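Unit 6: Collecting demonstrations in simulation

Reading before lab: the Dralix operator notes, sections on resets and on logging. Bring your login for the Zomik server.

1. What one example contains

An example in this course is one full episode: the starting state of the simulated home, the task sentence, and a record at every time step until the operator ends the run. Each record holds the view from the robot's head, the joint positions of both arms, the opening of both grippers, and the command sent at that step. The command and the measured position are stored separately. They differ whenever the arm is in contact with something, and a policy trained on the wrong one of the two will push too hard or stop short.

Commands are logged at 30 per second. If the viewer drops below that rate, stop and restart the session. Do not fill gaps by interpolation.

2. Size of the set

The full set for the door tasks is 2000 episodes, split over 31 floor plans. Six floor plans are held out for testing and must not be opened in the collection tool. Held-out plans are marked in the Drollden index with a T. An episode collected in a T plan by mistake is deleted. It does not move to the training side.

3. Variation

Two kinds of variation matter, and they are set in different places.

Scene variation is drawn by the tool at reset: wall color, floor material, furniture position, door width, handle type, starting angle of the door. The operator has no control over it.

Behavior variation comes from the operator. Approach the handle from different base positions. Use the left arm in some episodes and the right arm in others. A set in which every door is opened with the same arm from the same spot will train quickly and fail on the first plan where a cabinet takes up that spot.

4. Narrow spaces

Door episodes in tight passages have the highest rejection rate. The base has little room to turn, and the free arm is often the one that hits something. Keep the free arm in view at all times, with the elbow close to the body. Move the base in short steps once the handle is held, and let the arm follow.
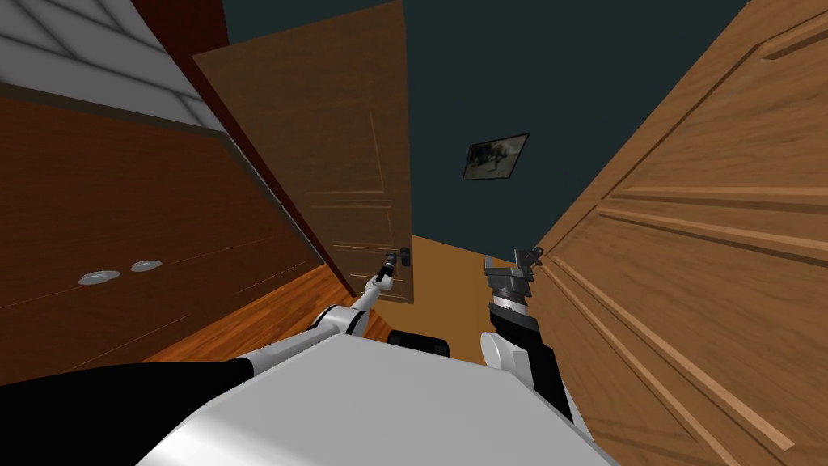 Contact between the arm and a door panel is allowed if it is brief and the door still moves as intended. Contact between the base and furniture ends the episode. The tool flags both, but the threshold for the first is loose, so check the force trace before saving.

5. Labels

Every saved episode gets one of three labels.

success: the door reaches the target angle and the gripper has released the handle
partial: the door moved, target angle not reached
failure: no grasp, or grasp lost before the door moved

Failures are kept. They are left out of plain imitation training and used in Unit 7 for the success classifier. Write the label at the end of the run, before the next reset.

6. Exercise

a. Collect door episodes in any two training plans and save them under your group folder.
b. Plot commanded against measured gripper opening for one success and one failure. Mark the step at which contact begins.
c. Train the baseline from the Chuang repository on your own episodes only, then on your episodes plus the shared set. Report success on the test plans for both.

Submit the plots and the table as a single file. Raw episodes stay on the server.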